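Brarora 双腕卓上キット 付属サンプルデータ Skisent

README
最終更新:3月
管理:Lertchai Nuchit(データ)、Honeylyn Espiritu(ハードウェア)

概要

SkisentはDellmontの双腕卓上キットBraroraに付属する遠隔操作データです。キットを購入した人が、組み立て後の動作確認と最初の学習に使うことを想定しています。題材は床置きの家庭用品の片付けで、かご、穴あきの黒い道具、ふた付きの箱などを左右のアームで扱います。

収録数は276エピソードです。操作者はキットのリーダーアームを左右の手で持ち、フォロワーアームを動かしました。自律動作の記録は入っていません。

キットの構成

・フォロワーアーム 2本(外装は白と黒)
・リーダーアーム 2本
・取り付け用アルミレール
・手首カメラ 左右各1台
・固定カメラ 1台
・制御基板、ケーブル一式
・収録再生ソフトOnsri

囲いの壁紙、床マット、小物は同梱していません。壁と床の柄は収録環境ごとに違うため、同じものを揃える必要はありません。ただし無地の床だけで追加収録すると、付属データと混ぜたときに見た目の偏りが出ます。

収録データの内容

1エピソードは次のデータからなります。

1. 関節角
左右のフォロワーとリーダーの値を別々に保存しています。単位はラジアンです。グリッパーの開度は0から1に正規化してあり、0が閉じた状態です。

2. 手首カメラの映像
グリッパーの指が常に映り込む取り付け位置です。対象物に寄ると指が画面の下側をかなり占めます。青緑色のかごの縁や、床に平らに置いた黒い道具の柄に近づく場面では、対象の一部が指に隠れるフレームがあります。マスク処理はしていません。床には黒い粒が散っていて、かごの底にも少し見えます。清掃後の映像に揃えることはせず、そのまま収めています。
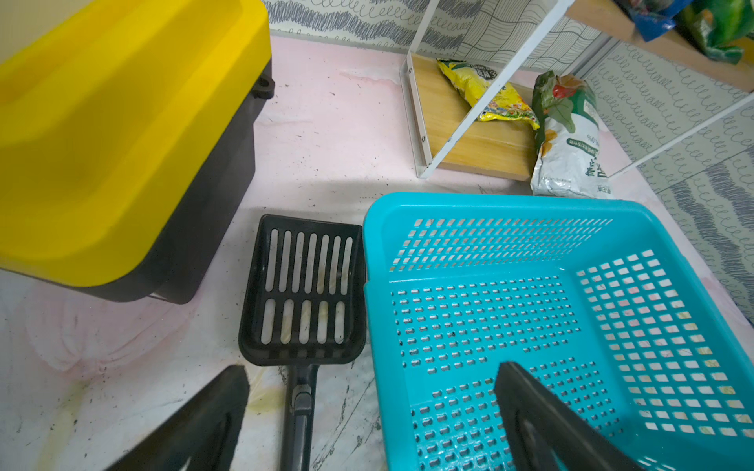

3. 固定カメラの映像
レール側から囲いの中を見る位置で、左右のアームと床の小物が一緒に入ります。手首カメラとの時刻合わせはOnsriが収録時に行います。ずれが大きいエピソードは除外しました。除外は13件で、収録数の276件には含めていません。

4. 作業指示文
英語と日本語の短い文です。「道具をかごに入れる」「かごを手前に寄せる」など、指示文の種類は8つあります。同じ指示文でも、かごの向きや箱の位置はエピソードごとに変えています。

収録環境

アームは囲いの手前側のレールに左右に並べて固定します。奥には木の板と白い枠の小さな棚があり、袋類を載せたり立てかけたりしています。棚と袋は背景として置いたもので、指示文の対象にはなりません。袋の表示が映っているため、画像を社外に公開するときは各自で確認してください。

壁は灰色と白の柄入りです。輪郭検出に頼る手法では、格子や波線の部分で誤検出が増えました。Espirituの環境では、固定カメラの画像から壁の範囲を切り落とすだけで症状が軽くなっています。切り抜き範囲はOnsriの設定ファイルで指定できます。
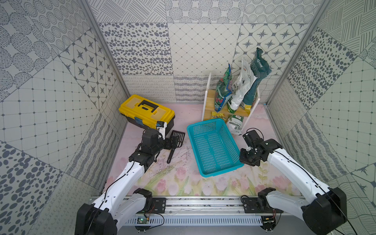
固定カメラから見た作業エリア。中央が青緑色のかご、左奥が黄色いふたの箱。

使い方

先にキットの原点合わせを済ませてください。原点がずれたまま再生すると、グリッパーが床に当たることがあります。初回は小物を全部どけ、再生速度を下げて1エピソードだけ流します。問題がなければかごと道具を置きます。

Onsriの一覧画面でエピソードを選び、「再生」を押すと、記録した関節角がフォロワーに送られます。物体の位置は補正されません。再生で道具をつかめるかどうかは、置いた位置次第です。

学習に使う場合は、手首カメラ2系統と固定カメラを全部入れる設定が既定です。固定カメラだけでも動きますが、薄い柄や穴の縁をつまむ動作は手首カメラ込みで学習したほうが安定しました。検証用には33エピソードを分けてあります。分割表はsplitフォルダにあります。

既知の問題

・黒いグリッパーと黒い道具が重なると、境目が見分けにくくなります。
・かごは側面の穴が細かく、縮小した画像では模様がつぶれます。
・ケーブルが白い外装に沿って通っているため、肘を大きく曲げる姿勢では張りを確認してください。古い収録分には結束位置の違うものが混ざっています。
・指示文の日本語訳に表記ゆれがあります(「かご」と「カゴ」)。次の版で統一します。

利用条件

キットの購入者は研究と社内評価に使えます。再配布する場合はSkisentの名称と版を書いてください。学習済みモデルの公開に制限はありません。

不具合の報告は、エピソード番号とOnsriの版を添えてNuchitまで。アーム本体の故障と部品交換はEspirituが受けています。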